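Okay Plakcombe trots last night, I have to talk about it. Thread!

Sasholm is a five-year-old mare who had run 13 times without a win before yesterday. Thirteen! Four seconds, plenty of fourths, and one night in July when she galloped at the start and lost all chance.

Trilok Bansal trains her with a team of 4 horses behind his house and has never once talked about selling her. "She'll get there" is all you ever get out of him.

Pallavi Pant had the drive. She drew the outside gate, which at Plakcombe is usually the end of the story, but she didn't panic. Dropped in, found the back of Prarnia, and just sat there.
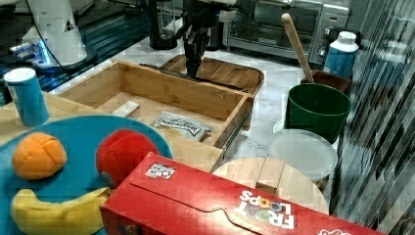
Snack packet in the drawer, plush fruit on the plate.

Back to the race – with 700 meters left Prarnia was cruising in front and I had pretty much given up. Then Pallavi eased the mare out three wide and she started to grind. No big burst of speed, she just kept coming and coming.

They hit the line together and I could not split them from the rail. The photo took forever! The guy next to me had Prarnia and was already shaking hands with his friends.

Sasholm by a nose!! I yelled so loud I scared a kid with a hot dog (sorry, kid).

Credit to Prarnia too, she was so brave from the front and the Pathak stable should win a nice race with her soon.

Trilok says the mare gets a week in the paddock and then probably the longer trip, which I think will suit her even better. I'll be on the rail again, same spot, with whatever is left of my voice.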